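Section 4: The Table, the Bin and the Socks

By now you have a table standing on its own legs (Section 3) and a bin out of its wrapping. What follows turns the two into a sorting station for odd socks. It is the shortest section in the guide and the one people ring us about most. 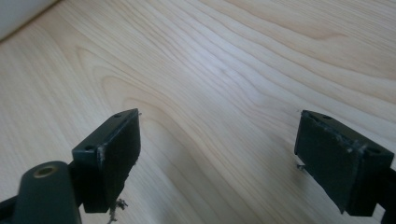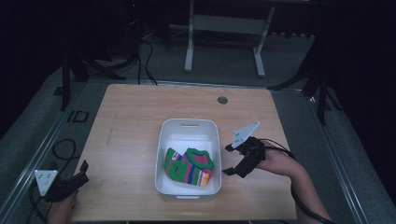 Fig. 4: The pale wooden tabletop. The second view has the bin in place, with one sock in it.

Before you start

You will need the table, one white bin, a dry cloth and every odd sock in the household. Look behind the radiator. Look there again.

CAUTION: The tabletop is happy with socks and unhappy with hot mugs. Please don't test this.

Setting up

1. Wipe the tabletop with the dry cloth, going with the grain. Spray polish makes the bin slide about, and you will spend the evening chasing it.

2. Turn the table so that the cable grommet is on the far side from you. Nothing in this section uses the grommet. It is there for a lamp, and it is also very good at swallowing baby socks, so keep its cap on.

3. Put the bin in the middle of the table, a little nearer to you than to the far edge. One handle slot should face you and the other should face away.

4. Check your reach. You should be able to touch the bottom of the bin with either hand without leaning. If you can't, move the bin, then the chair, and only then consider the table.

Note: Small scuffs in the wood are normal on a table that gets used. Medonex will not replace a tabletop over one, although Danica Danko in our Clirnville office will listen to you sympathetically.

Sorting

5. Drop one sock into the bin. Start with the loudest you own. A stripy one in green, pink and orange is ideal, as even the most tired member of the family can say whether its partner is in the room.

6. Unroll the cuff and pull the sock flat. A bunched sock hides its pattern, and plain black ones become a matter of faith.

7. Search the pile for its partner. Allow 70 seconds, then give up with dignity.

8. If you find the partner, fold the pair and take it out. If you don't, put the sock in the Sinderis bag (supplied) and leave it for 14 days. After that it is a duster.

Note: The bin holds 13 adult pairs, folded. Diễm Hầu, who wrote the first edition of this guide, managed more by standing on them – this voids the warranty.

Cleaning the bin

9. Empty it and wipe the inside with warm soapy water. Fluff gathers in the rounded corners and comes out with a fingertip.

10. Dry it before putting it back on the wood.

For fitting the lamp, go to Section 5.

Guide revised 10/05/2019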